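5th April

Reading day, and a long one.
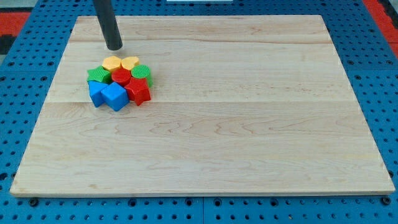
Toy blocks on the board.

Spent the morning on the chapter about the treaty talks of the 1820s, the part where the new republics sent men to Panama to see if they could agree on anything. I had put it off for a week. The congress of 1826 is hard to write up because so little came of it on paper. Four governments sent people, they met from late June to the middle of July, they signed a treaty of union, and only Gran Colombia ratified it. The old draft gave that one paragraph. It needs more room.

Ok-hee Sun sent back her notes on chapter three after lunch. She wants the section on the United States delegates cut by half. One of them died on the way and the other set out too late for the meeting, and she says I spend two pages on men who were never in the room. I'll cut it to one page. She also marked every place I wrote "Bolívar hoped" and asked how I knew. Took out five of them and kept the two where there is a letter.

She is right about the map too. It shows Bolivia with modern borders, so the coast is missing. Wrote to Cleretti to ask what a new one would cost and how soon they could draw it.

Hongjun Zheng called at three about the Jurnov papers. He has been through the first box and found 1,217 sheets, mostly shipping accounts, with some letters from a merchant in Lima who complained about everything, the price of flour and the soldiers most of all. There is one page that mentions the delegates from Peru leaving for the isthmus. No names, just that they had gone and that the ship was small. I can use the part about the ship. He will copy it for me by the end of April.

He asked how long the book is now. Too long. Oyelaran wants it under 500 pages with the index and I don't see how, unless the whole chapter on Tacubaya goes. The delegates were supposed to meet again there, in Mexico, and never did so properly. I like that chapter. It stays for now.

Walked to Flisarley and back before supper to clear my head. Cold wind, mud by the gate. Bought stamps and bread.

Evening: wrote 1,000 words on the yellow fever and the heat, and why the delegates wanted to get out of Panama. Kept most of it. The end of the section is weak and repeats what I said about the rains.

Still to do: check the date the treaty was signed against the printed copy, answer Ok-hee, find the footnote I lost on the British observer.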